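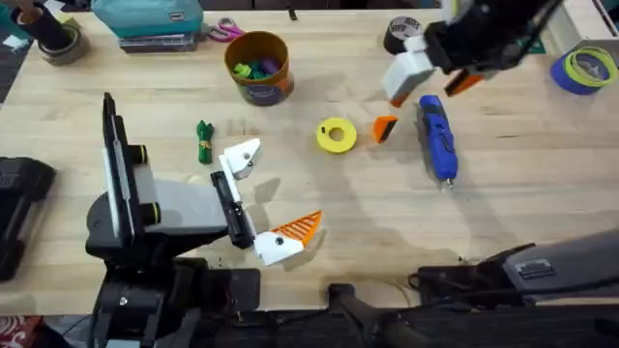 How many demonstrations does a robot need before it can tidy a table by itself? For the way I've been doing it, 100 was enough for simple things and 481 was still a bit thin for fiddly ones.

I've been promising to write up my imitation learning results for ages, so with a cup of tea beside me I'm finally having a go. The method is the one from my Trasbridge notes: I steer both arms by hand, the computer records the joint angles and the camera pictures, and a small network called Sadine learns to guess the next second or so of movement.

My first lot was 100 recordings on a bare table, and it did rather nicely until I put anything else down. Then it went to pieces! So for the second lot I left my craft bits out – scissors with pink handles, the blue glue gun, far too many rolls of tape – and shuffled them between recordings. On a table it hadn't met before, the new version managed 41 more good pick-ups than the old one over the same set of tries, and I was so pleased I rang my sister.

The yellow tape is still a nuisance, mind you. Lying flat, it gives the fingers very little to get under, and I lost almost 2 evenings to it (a softer pad on the fingertip helped more than any change to the training did). I want to try the Mocanu trick of smoothing the overlapping guesses next, and with luck I'll have that done by April.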